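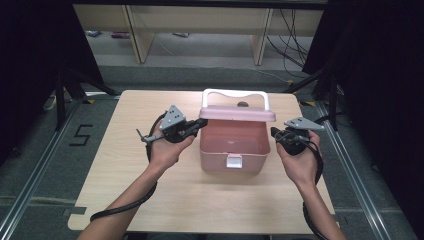

Tapley asked us last June why a company that records hand work for robots has a rule book longer than its price list, and whether anyone on the floor reads it. Fair question. We get it a lot, so most of this page is the answer.

About Dastik

We are a small shop in Udevbridge. We record people doing everyday jobs with hand-held grippers – lifting lids, moving boxes, putting small things into bigger things – and the recordings go to teams who train robot arms. No arms of our own. Never wanted any.

Started with one table and a borrowed room. Now there are 4 numbered stations, 27 people on the rota across the week, and a house standard called Kurnska, which is what most customers come to us for.

What Kurnska is

A set of working rules. 39 of them at the moment. Not a certificate, not a law, doesn't replace either one. If your site has its own safety rules those come first and ours fit in underneath.

It began as a sheet of paper taped to a door. Two operators were doing the same task two different ways and we didn't notice until 200 recordings had to be thrown out. Expensive week. The sheet got longer after that.

The rules people ask about most

Floor marks stay put. Every station has its number and its tape on the floor. If a mark lifts, stop and replace it before the next recording. Don't go by eye.

Cables. Follow the cable with your hand from the gripper down before you begin. Enough slack to reach the far side of the table, no loops around the wrist. If it pulls, put the grippers down and re-run it.

Bare forearms or close sleeves. No bracelets, no watches, nothing that dangles. Applies to visitors who want to try it too, yes even for a minute.

Approach open. Fingers apart and lined up with the object before you close on it. Closing on the way in knocks light things over and teaches a bad habit to whatever learns from the recording.

Thin plastic gets a light squeeze. Boxes, bins, lids, clip-on trays. If the wall bends you are gripping to hard.

Say when it went wrong. A dropped lid is still a recording. Mark it as a drop and carry on. We would much rather have a marked mistake than a tidy file with something missing from it.

Check your pads. Look at the finger pads at the start of the shift and again after the break. Fraying on the edge gets written in the station log, and the station lead decides if the pad is changed now or at the end of the day. 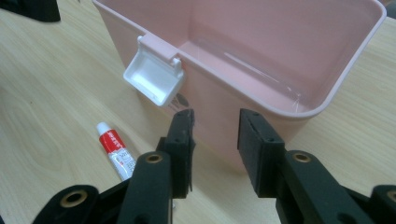

How we treat operators

Same care as the equipment, more really. Nobody holds grippers longer than the shift plan allows. Breaks are paid. Sore thumb or wrist, you swap to labeling and your pay stays the same – that is rule 4 and it has been in the book since the door sheet.

New people watch first, then practice with recordings that get deleted, then go live next to someone experienced. Any operator can stop any station. You don't have to explain until after.

Privacy

Hands and forearms only where we can manage it. Faces are removed before anything leaves the building. Operators sign for each project seperately and can say no to one without losing the others.

Changes to the rules

Anybody on the rota can propose one. Write it down, try it at a single station, bring back what happened. Old rules are crossed out and kept in the back of the book so we can see what we used to think. Tapley's comments went in as two edits to the cable rule.

Visiting

Customers are welcome at the Udevbridge floor, please write first. Flat shoes, sleeves as above. You'll be given a copy of Kurnska at the door and asked to read the first page before coming in.

Page last updated 31/01/2026. Opening hours are on the contact page.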